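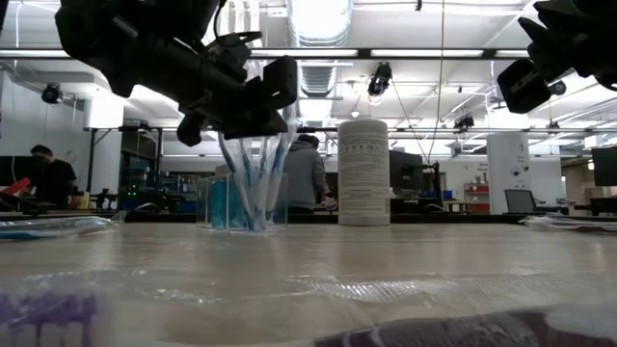 A canister of wipes and a clear cup of blue-and-white tools on a tabletop.

Plelten Opens Supply Exchange for Small Workshops in Flumham

FLUMHAM, February – Plelten, a supplier of cleaning and bench goods, will open a supply exchange on Salian Street on Monday. Small workshops, repair shops and school labs in Flumham and Daddale can use it to trade unopened supplies they no longer need.

Members bring in sealed goods such as wipes, gloves, tape and storage boxes and receive credit toward other items on the shelves. Opened packages, solvents and batteries will not be accepted. Credit does not expire and can be shared between two sites of the same business.

Plelten ran a trial of the exchange last fall at its Daddale warehouse. During the trial, 50 workshops took part and 857 items changed hands. Most requests were for wipes and small containers, and the Flumham location will set aside more shelf space for both.

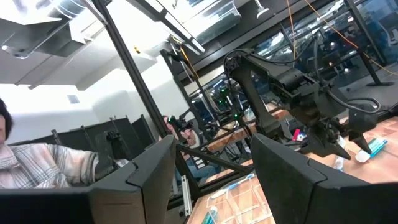 A wooden tabletop with several small items on it.

The exchange will be open weekday afternoons until 6 p.m. Membership is free for the first year for businesses with a Flumham or Daddale address. Plelten is adding 1000 items from its own stock so that early members have something to choose from.

Workshops can sign up at the counter or at Plelten's Daddale warehouse. Large drop-offs should be arranged in advance with the front desk.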